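Trekeck Energy staff forum – Plaltside depot moves

meterman33: Billing goes to Chisholm in September. Has anyone had a letter?
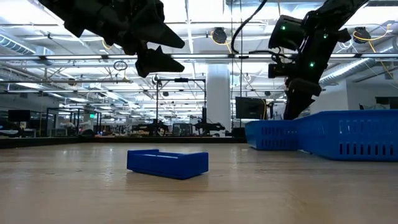

dot_w: Letter came Friday. It says four of us stay. Stores hasn't been told where to put returned fuses, and a pair of blue plastic bins like those would do for me.

meterman33: Four? I was told the whole team goes.
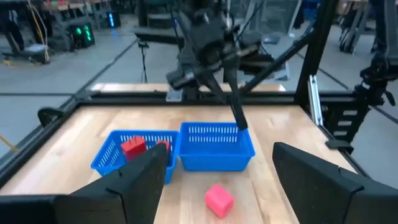
Posted by Kenneth Tennant, Sun 7 December
Wrong, the four are meter readers. Billing all goes.

dot_w: My letter says billing – I'll bring it in.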